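Cahier de l'atelier d'analyse électorale, projet Cordeiro
Entrée du 2022-07-11
Rédaction : pour l'équipe et pour mémoire

1. Objet de la séance

La séance a porté sur la reprise du codage des candidatures à la présidence de Brestus, depuis l'instauration du scrutin direct. La question posée par Leanne Heywood au printemps reste ouverte : à partir de quel seuil convient-il de considérer qu'un candidat a disputé la présidence, et pas seulement figuré sur le bulletin ? La réponse retenue commande la suite du projet, y compris la comparaison avec Plalidton.

2. État du corpus

Le corpus compte à ce jour 1 054 coupures et communiqués, dont 234 traitent directement d'une candidature déclarée. Les autres relèvent du commentaire, de la polémique entre courants d'un même parti ou de la chronique locale ; ils sont conservés mais ne seront pas codés dans cette phase. Les doublons dus aux reprises d'agence ont été signalés dans la colonne de renvoi. Ils n'ont pas été supprimés, la date de reprise pouvant servir à mesurer la diffusion d'une déclaration.

La série du quotidien régional présente une lacune pour la deuxième campagne. Les microfilms correspondants sont en consultation restreinte. Une demande a été déposée et la réponse est attendue en août.

3. Définitions arrêtées

Candidature formelle : dossier déposé et validé par l'autorité électorale. Les dossiers retirés avant la publication de la liste définitive sont codés à part (code R).

Candidature effective : candidature formelle accompagnée d'une campagne attestée dans au moins deux circonscriptions par des sources indépendantes l'une de l'autre. La tenue d'une seule réunion publique dans la capitale ne suffit pas.

Contestation extra-électorale : revendication du pouvoir par une voie étrangère au scrutin. Cette catégorie a été longuement discutée. Certains éditorialistes de Brestus soutiennent que les seuls véritables adversaires du président sortant se sont trouvés hors des urnes. L'argument relève de la rhétorique d'opposition et sera codé comme tel. Il ne modifie pas la liste des candidats.

4. Désaccords de codage

La double lecture a fait apparaître 8 divergences. La plupart tiennent à la confusion entre porte-parole et candidat dans les articles antérieurs à l'investiture. Elles ont été tranchées au vu des procès-verbaux de congrès.

Deux cas demeurent en suspens. Le premier concerne un ancien ministre dont la candidature fut annoncée par ses partisans sans qu'il l'ait jamais confirmée. Le second concerne une candidate validée puis empêchée de se déplacer pendant la campagne. L'application stricte de la définition l'exclurait des candidatures effectives, ce qui reviendrait à faire porter à l'intéressée les conséquences de l'entrave. L. Heywood propose un code distinct (E, pour « entravée »). Proposition adoptée à titre provisoire, sous réserve de vérifier qu'elle reste applicable à Plalidton, où les interdictions de réunion n'ont pas été publiées.

5. Observations sur le vocabulaire

Le terme « opposant » est employé dans la presse gouvernementale pour désigner indifféremment un parlementaire, un dissident du parti majoritaire ou un chef de mouvement armé. Il ne peut donc servir de critère de tri automatique. La requête construite sous Zurkent le mois dernier reposait en partie sur ce mot et devra être refaite. Les résultats obtenus avec l'ancienne requête ne doivent pas être cités.

Il est rappelé que les qualificatifs appliqués aux électeurs (« crédules », « captifs », « égarés ») sont à relever dans le champ Ton, sans correction ni guillemets ajoutés.

6. Suites à donner

- Reprendre la requête Zurkent sans le terme « opposant » et consigner l'écart entre les deux versions.
- Recoder l'ensemble des candidatures validées avec le code E.
- Relancer les archives au sujet des microfilms de la deuxième campagne.
- Transmettre la grille révisée aux codeurs de Plalidton, accompagnée des définitions du point 3.

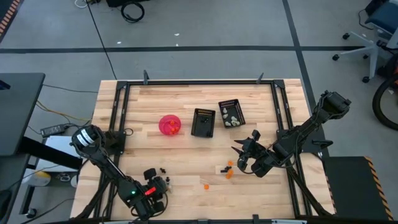 7. Points reportés

L'examen des professions de foi est reporté à la prochaine séance, les exemplaires numérisés n'étant pas tous lisibles. La question du financement des campagnes n'a pas été abordée. Une note de L. Heywood sur les alliances de second tour est versée au dossier Cordeiro ; les observations sont à porter en marge, avec initiales.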